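Household Organisation, Unit 4: Sorting small food and its packaging
Handout prepared by Lambros Michailidis
17 Dec 2021

4.1 Why begin with the small things

In the last unit we spoke about cupboards. Today we take a smaller task — the snacks and drinks that collect on a chair, a desk or a bed during the week. Students often leave them for the end, and then there is no more patience.

Please work in this order:

1. Take out the empty wrappers first. Foil pieces are light and hide under other things.
2. Put the full packets together, standing on edge, with the printed side to the front.
3. Keep milk and other cartons apart from the packets. Read the date before you store them.
4. Lift the cloth by its four corners and shake it outside.

A packet should be held at its sealed end. If you press the middle, the biscuits or crisps inside will break.

4.2 A chair before sorting

The chair is of the office type, in grey mesh, and a striped cloth is put over it. On such a soft place nothing stands well: the milk carton leans, and silvery wrapping lies next to it and behind it. Compare the yellow packet, which is on its edge as in step 2.
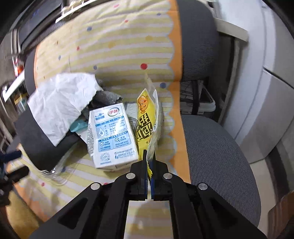 4.3 Homework

Choose one seat or shelf at home and sort it in the same order. Write 600 words — what you kept, what you threw away, and which step was difficult.

Related items
Unit 3: Cupboards and drawers
Unit 5: Folding cloths and covers
Reading list for March
Marking guide for written homework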